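FOR IMMEDIATE RELEASE

Grirnari opens orders for Plostlow, a simulated kitchen package for testing household robot arms

Lundgren, February 20, 2026 — Grirnari, the robotics software company, today announced that its Plostlow simulation package is available to order. Plostlow gives developers of household robot arms a set of ready-made kitchen scenes in which to train and test their machines before any work begins on physical equipment.

The package has been in restricted use since November, when it was supplied to a small number of development teams under an early access agreement. The version released today includes changes requested by those teams, among them a revised contact model for thin metal parts and a simpler method of saving and repeating a trial.

Plostlow is supplied with 12 kitchen scenes and a library of 922 household objects. Every object has been given a weight, a surface friction value and a collision shape suited to its form. Customers may alter these values, replace the objects with their own, or lock a scene so that all members of a team work under the same conditions.

"Our customers asked for kitchens in which the difficult objects were treated with proper care," said Natanael Fagundes, Chief Executive of Grirnari. "A table and a block will tell a team something about its controller. A dish rack will tell it a good deal more. We have put most of our modelling effort into the items that cause trouble in an ordinary home."

Wire goods received particular attention during development. Racks, baskets and trivets are often simplified in simulation to a solid box, which prevents a gripper from reaching between the rods at all. In Plostlow each rod is modelled separately, so that a finger may pass through a gap, rest against a rail or catch on a divider. The dish rack scene, one of the most heavily used during early access, combines a wire basket with upright plate dividers and a plastic utensil holder that hooks over the rim. 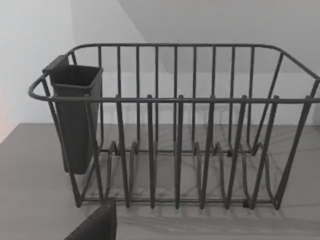

Shadows and lighting were also revised for this release. Thin rods cast narrow, crossing shadows on the surface beneath them, and a vision system trained without such shadows may mistake them for part of the object. Each Plostlow scene can be rendered under 8 lighting settings, and users may vary the colour and direction of the light within each one. The same trial can therefore be repeated with the objects in identical positions and only the light altered.

Camera views can be placed at a fixed point in the room or attached to the arm. Where a view is attached to the arm, the fingers of the gripper remain visible as they would on a physical machine, and the images are saved together with joint positions and contact forces. Recordings may be exported in full or reduced to chosen moments.

"The early access teams were very direct with us, and the product is better for it," said Þórey Hviid, Head of Simulation at Grirnari. "They wanted to know exactly which rod had been touched and with how much force. That information is now written to the trial record as a matter of course — it no longer has to be switched on beforehand."

Plostlow runs on a single workstation with a supported graphics card. It may also be installed on a shared server, where several trials can be run side by side without a display attached. Grirnari states that a new user should be able to load a scene, connect an arm model and complete a first trial in around 2 hours with the printed guide. Models of common gripper types are included, and customers may import their own from standard robot description files.

The package is offered under two licences. The Team licence covers commercial development and includes technical support by email and telephone. The Study licence is offered to universities and colleges at a reduced price and includes the full scene and object library, with support by email only. Both licences include all updates issued during the licence period.

Sales and installation support will be handled by Skarnov, the distributor appointed by Grirnari for the package. Existing early access customers may move to either licence without reinstalling, and their saved scenes will open in the new version. Trial records made before today's release can be read but must be converted before new data is added to them.

Written quotations and the full object list are available from Skarnov on request. Requests for a demonstration should state the arm and gripper in use, so that a suitable model can be prepared.

About Grirnari

Grirnari develops simulation software for makers of household and service robots. Its head office is in Lundgren, where the Plostlow scenes are designed and tested.

Press enquiries: Press Office, Grirnari, Lundgren

ENDS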